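Breakfast counter assistant (part-time), Mogensen guest house, Stavumville

Closing date: applications open until the post is filled
Hours: 30 a week, mornings
Reports to: Josefien Willems, house manager
Reference: 2311

Mogensen is a small guest house on the harbour side of Stavumville. We serve breakfast only. Guests come down when they like between seven and half past ten, help themselves to bread, cheese, fruit and hot drinks, and sit where they want. There is no waiting service as such, but someone needs to be at the counter the whole time, and that is the job we are advertising.

The present assistant is leaving to start a college course in September, and we would like the new person to work alongside him for a fortnight before he goes.

What the work involves

You will open the breakfast room, switch on the lights and the coffee urn, and put out the cold food. The bread comes from the bakery in Wharf Lane and has to be signed for at the back door at twenty past six. You slice it, apart from the rye, which comes ready cut.

The counter is kept plain on purpose. We have had baskets, cake stands, little chalkboards and a jam carousel on it over the years and they all got in the way. These days it is a toaster oven on the left, the mugs on their stand at the front, and a bell at the back for guests who need something from the kitchen. The plates stand in their rack on the right, and the food goes on the side tables. 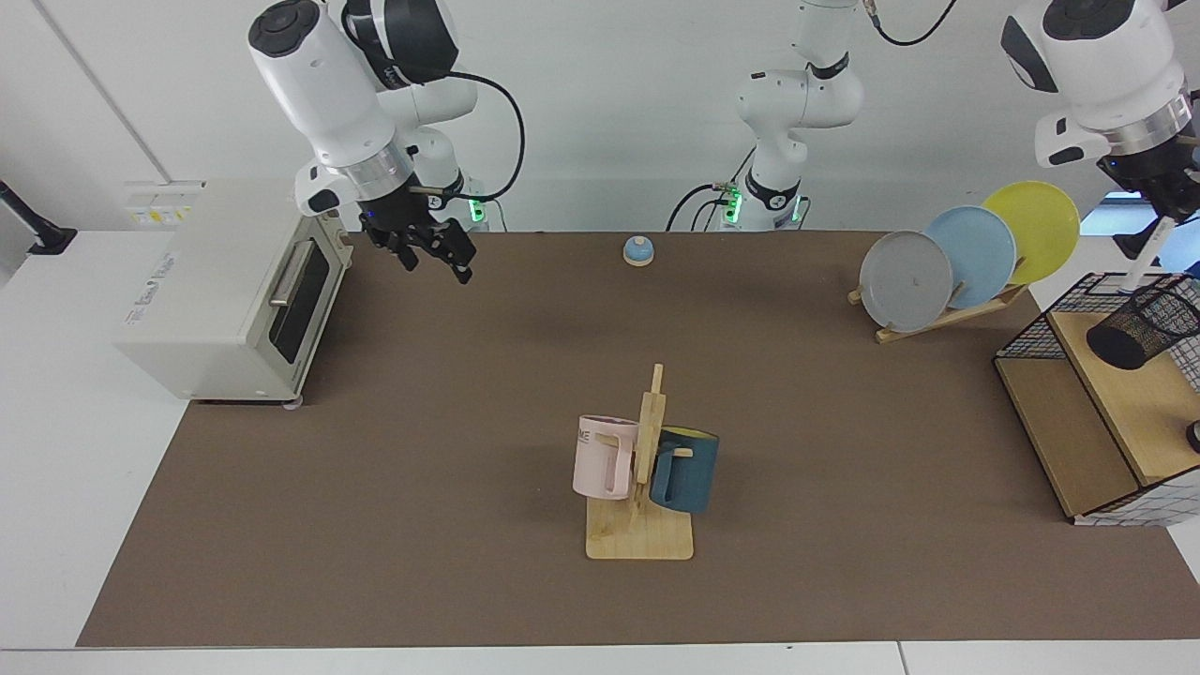

Villads Frandsen

The toaster oven is used for rolls, croissants and anything with cheese on it. Guests may use it themselves, but many would rather you did it, and you should offer. The tray comes out and is washed at the end of each morning, and the glass door is wiped inside and out. Crumbs are brushed off the mat into a dustpan, never on to the floor. The outside of the oven gets hot at the top, so nothing is to be stood on it at any time, and that includes plates being warmed.

Mugs are hung by the handle on the wooden stand. They are odd mugs, no two alike, and regular guests have their favourites. The pink one with the square handle and the dark teal one with the yellow inside are asked for most. Please hang them up as soon as they have been washed and dried by hand. The stand itself is wiped with a damp cloth and must not be soaked.

When the blue bell rings you answer it, even if you are in the middle of something. Most often it is for more milk. If you are down in the store and can't hear it, ask Bent Lund in the kitchen to listen out for you.

At half past ten you clear away, load the dishwasher, wipe the tables and set out for the next day. On changeover mornings you will also help upstairs with linen until noon. Once a month there is a stock count with Josefien — it takes an hour or so and is paid.

What we are looking for

You need to be an early riser and steady on your feet. Experience in a café, canteen or hotel is useful but we will train the right person. You should be comfortable talking to people who have only just woken up, and equally comfortable leaving them alone. Basic English is needed; a second language would be welcome in the summer.

A food hygiene certificate is required. If you don't have one we will pay for the course, and you can sit it in your first month.

You must be able to lift a full crate of milk and carry it up six steps.

What we offer

A permanent contract after a three-month trial. Pay is by the hour and is discussed at interview, with a higher rate on public holidays. Breakfast is included on working days. We supply aprons and will put 1000 kroner towards a decent pair of non-slip shoes. Bicycle parking is in the yard. There is no staff accommodation, I'm afraid, and the first bus does not get in until ten to seven, so think about how you would travel.

How to apply

Write a short letter telling us what you have done before and when you could start, and hand it in at reception or post it to Josefien Willems at the guest house. A CV is fine as well but we don't insist on one. Please put the reference number on the envelope. Interviews are held in the breakfast room after service and last half an hour. You will meet Josefien and me, and we will ask you to make up a tray for two.

If you have questions about the hours or the linen work, ring reception after eleven and ask for either of us.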